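# Skondus two-arm kit, after one term with a school robotics club

Our club bought the Skondus because the Jerby was out of stock and the deadline for spending the money was real. That is the full extent of our market research. I've coached this bunch for long enough to know that the students will adopt whatever is on the bench and defend it to the death, so take the enthusiasm of the under-sixteens with salt. Mine is more measured.

What you get for 700 dollars is two arms, the rail they share, a bag of fasteners, and a manual that was translated by somebody in a hurry. The manual says assembly takes an afternoon. We took 8 club sessions, and two of those went to finding out that step 14 has to come before step 11. If you have a kid who reads instructions for pleasure, put that kid in charge and stay out of the way. We had one. She now has her own annotated copy and won't lend it.

Once together, the arms are better than they have any right to be. The elbows are bulky and ugly and they don't sag. The bases stay where you bolt them. I've seen pricier kits that needed a heavy textbook on each foot. Our club project this term is sorting and scooping candy and small party-table odds and ends, which the students picked themselves after voting down my suggestion of hex nuts, and the kit has been equal to most of it.

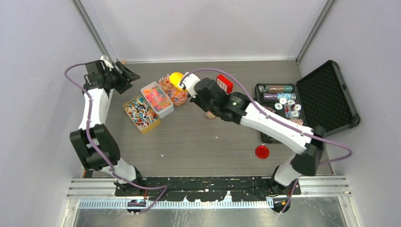 Cabling is my first real complaint. The lavender cable is a nice color and there's far too much of it. It loops out from the gripper, hangs past the elbow, and waits for its moment. Skondus sells a clip set separately. We used hair ties, which cost nothing because half the club was already wearing them, and which I'd recommend over the clips on looks alone.

The grippers are the best part of the package. They're angular black fingers with very little charm, but they open wide and they close squarely. Lollipop sticks are hard going (thin, and always pointing the wrong way). Pom-poms are easy, and the students know it, so every demo for parents somehow begins with pom-poms. Anything with a proper handle is a pleasure.

The software is where the mood drops. Teaching a move means walking the arm through it, saving it, naming it, and then discovering that the name box stops at 10 characters. We have moves called "scoopfinal," "scoopfina2" and "dontdelete." There's an undo button, and it undoes the thing before the thing you wanted undone. I've written to support. Support wrote back quickly and warmly and told me to look at page 222 of the manual, a page devoted to battery disposal. The kit has no battery.

I should mention two-arm mode, as it's on the front of the box in very large letters. Both arms can run at once, and the program will let you tell them to be in the same place. It doesn't object. You learn to leave a polite pause between moves, and the students have turned this into a drawn-out argument about right of way – the longest discussion of manners I've ever had with teenagers. As a teaching tool I'd call that a point in its favor.

For the scooping part of the project, plan on trying several scoops. Short handles twist. Deep bowls get hung up on the rim of the tray. We settled on a wide bowl with a handle long enough to pinch near the end, and we keep the target jars small so that a miss teaches something. Keep the lids near the jars, too, or they end up in a backpack and you'll see them again in March.

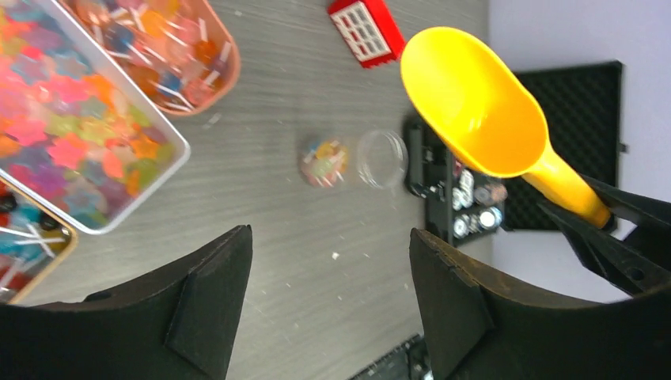

Manaia Donnelly wrote in to disagree with most of this when I posted a shorter version on the regional clubs' board. Her team at Sivdale has run the same kit for two seasons, she said, and the software is fine if you skip the naming box entirely and load moves from a plain text file, where names can be as long as you like. She also thinks I'm too kind about the grippers: the screws at the finger joints work loose, and she has her students check them before every run. On two-arm mode she and I are of one mind.

I tried the text file. It works, and it's mentioned in the manual, in a footnote, under "Regional Settings." I've apologized to the software in front of the students, who enjoyed it more than they should have.

So would I buy it again? With the school's money, yes. With my own I'd look hard at the Sugiyama, which has only one arm but comes with a manual I could follow when I borrowed one for a weekend. For a club that wants two arms and has more patience than cash, the Skondus will do nicely. Four stars, with one held back for page 222.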